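Chapter 4
Moving Liquids: Funnels, Flasks, and Droppers

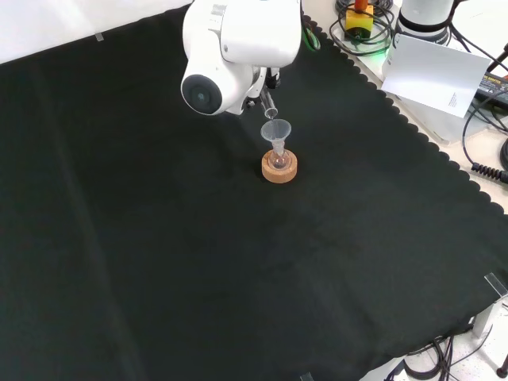 Photo: Rania Bataineh / Skokcombe Teaching Laboratories

Category: Lab Skills | 2 comments | 4 shares

Most of the work in a first chemistry course involves getting a liquid out of one container and into another. Students tend to hurry through this step to reach the part where something changes color. A large share of the poor results handed in at the end of a lab period can be traced back to it. Liquid is spilled, or left behind on the glass, or added before the flask is steady.

This chapter covers the pieces used for simple transfers. You will meet all of them again in Chapter 5, where the liquids are measured more closely.

4.1 The flask and its support

A round-bottom flask has a bulb shaped like a ball and a short neck. The curved wall has no corners, so it heats evenly and swirls easily. The same curve means that the flask will not stand up by itself. Set on a bare bench, it rolls onto its side and empties.

The usual support is a cork ring, a thick disk with a hole through the center. In the photograph at the start of the chapter, a small flask sits upright in a ring of this kind, with a funnel in its neck. Cork is soft enough not to scratch the glass, and it grips the bench a little. It also holds up well to a warm flask, though it should never be used under one that has just come off a burner.

Match the ring to the flask. The bottom of the bulb should settle into the hole and stay there when you touch the neck lightly with one finger. If the flask rocks, get a smaller ring. If the bulb barely enters the hole, get a larger one. Keep the rings dry between labs. A ring that has soaked up a spill should be given to the instructor and not put back in the drawer.

4.2 The funnel

A funnel has a wide mouth and a narrow stem. The stem must reach down into the neck of the receiving flask. Clear plastic funnels are common in teaching labs for work with water and dilute solutions. Glass is used where the liquid would attack plastic.

When the stem fits the neck too tightly, air cannot get out of the flask as liquid comes in. The flow slows, stops, and then comes through in a gulp. Lift the funnel slightly to let the air escape, and go on.

A funnel makes a small flask top-heavy. Put the flask in its ring first, then add the funnel, and take the funnel out before you move anything.

4.3 Droppers and pipettes

Small amounts are added with a dropper or a pipette. Bring the tip to the mouth of the funnel, low enough that the drops land on the inside of the cone. Drops released from high up will splash. The tip should not touch the wall of the funnel, where it can pick up traces of whatever went through before.

Hold a dropper with the tip pointing down at all times. Turned upward, it lets liquid run back into the bulb, and the bulb will carry it into the next sample.

4.4 The work surface

Clear the space around the flask before you begin. Notebooks and spare glassware go to the side. A dark surface makes clear glass easier to find by its edges, while a white one is better for judging a pale color. A cloth should lie flat where the ring stands, as a fold under the cork will tilt the flask.

Key terms: round-bottom flask, cork ring, funnel stem, receiving flask, dropper

Before the lab

Read Section 4.2 again and practice with tap water. Joelle Qudah and Jihad Semaan, who tested the exercises for this edition, suggest working in pairs, with one student adding the liquid and the other watching the neck of the flask. Change places after the first transfer and write down how much water was left in the funnel each time.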